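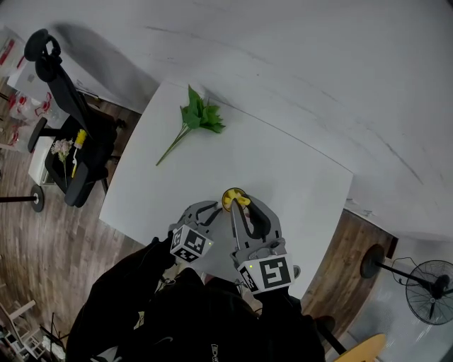
Session 2: Artificial foliage, sorting and first placement

Working with Artificial Stems, evening course
Tutor: Siriporn Bunnag
Thursday, February 26, 2015

Bring this handout with you again in week three. We shall be using the same stems and the notes on bending will be needed.

What this session covers

Last week dealt with choosing a container and filling it. This week is about the green material: how to sort it, clean it, shape it and lay it out before anything goes into a vase. Flowers come later. Most people want to start with the flowers and then fill the gaps with leaves, and the leaves end up looking like packing. We work the other way round on this course.

The work table

Use a plain table, white if you have one. Leaf colour is hard to judge against wood grain or a patterned cloth, and two greens that look the same on a brown table can be quite different on a white one. The bunch of artificial leaves on the white table at the top of this handout has been laid near the far edge, with its thin green stem running diagonally back towards the middle. That is a good way to put a bunch down. The leaves are out of the way of your sleeves and the stem is where you can pick it up.

Things you are not using at the moment can go on a chair next to the table, as with the small pink artificial flower and the yellow and white brush on the seat of the black office chair. Keep wire cutters off chairs.

Sit or stand as you like. If you stand, the table should come to a little below your elbow. Anyone with a bad back should ask for one of the taller tables before the session begins.

Types of stem

Single stem. One wire core, leaves fixed along it or at the top. Easy to bend and easy to hide.

Bunch (also sold as a bush or pick). Several short branches joined to one main stem. The join is usually the ugliest part and has to sit below the rim of the container or behind something else.

Trailing stem. Long and soft, with little or no wire. It will hang but it will not hold a curve unless you tape a wire to it.

Check which type you have before you cut. A bunch can be taken apart into single pieces, but a bunch cut too high falls into bits with nothing left to hold.

Sorting

Take everything out of its wrapping and lay it on the table in one layer. Group by colour first, then by leaf size. Put the yellow greens at one end and the blue greens at the other. Anything that does not seem to belong with the rest goes to one side for now.

Then look at the leaves from the back. Cheaper leaves are often printed on one face only, and the pale side shows as soon as the piece is seen from another angle. These can still be used low down or against a wall. Write "front only" on a scrap of masking tape and fold it round the stem.

Cleaning

Dust dulls the colour more than age does. Work from the stem outwards with a soft dry brush, supporting the leaf with your other hand. Do both faces. A paint brush will do if it has never been used for paint.

If brushing is not enough, wipe plastic leaves with a damp cloth and leave them flat until dry. Try one leaf first with fabric ones, as some lose their dye. Do not soak any stem with a paper-wrapped wire. The paper swells and the wire rusts inside it.

Please do not bring spray cleaner. The room is small and two people on the course have asked us to keep it out.

Shaping

Stems come out of the box pressed flat. Open them up in this order:

1. Hold the main stem near the bottom.
2. Starting with the lowest branch, bend each branch outwards between finger and thumb.
3. Turn the bunch as you go and give each branch its own direction. Avoid making a fan.
4. Curl the tips of the larger leaves slightly by drawing them over your thumb.
5. Put the bunch down, step back, and look at it from the height at which it will be seen.

Make each bend over a short length of stem, an inch or more, so that it forms a curve. A sharp bend looks broken and weakens the wire. If you have to change your mind about a bend, move it along a little and leave the first spot alone.

Step 5 is the one people leave out.

Laying out flat

Before placing anything in a container, lay the design on the table as though it had been knocked over. The tip of the tallest stem goes at the far edge and the stem ends meet in the middle. Add shorter pieces to left and right. You will see straight away if one side is heavy.

Small round pieces such as berries, buds and beads roll off a bare table. Keep them in a saucer and take them out one at a time when you want to try a position. Place them in from the tips of the leaves, where they catch the light, and never all at the same height.

A pink flower is a useful test at this stage, even if the finished piece will have none. Lay one on the green and see where your eye goes. If it looks lost, there is too much leaf round it. If it looks stuck on, the leaves behind it are too short.

Height and width

As a starting point, the tallest stem should be one and a half times the height of the container. Low table pieces are the exception: keep them under the eye line of someone seated. Wide pieces need weight in the base, so go back to your notes on gravel from session 1.

Cutting

Cut last. Bend the spare length back on itself if you think you may want the stem again, as a doubled end also grips better in foam. When you do cut, use wire cutters and not scissors, point the loose end down towards the table, and put offcuts straight in the tin.

Practice for next week

Take one bunch and shape it three times, flattening it fully in between. Make it upright the first time, leaning to one side the second, and low and spreading the third. Make a quick pencil sketch each time. It need not be a good drawing, we only want the outline.

Chalerm Sombatkul will take session 3 and will look at the sketches first, so have them ready when you come in.

To bring to session 3

Your shaped bunch, carried upright in a tall bag
Three flower stems of your choice
Container from session 1, filled
Green stem tape
Wire cutters, if you have your own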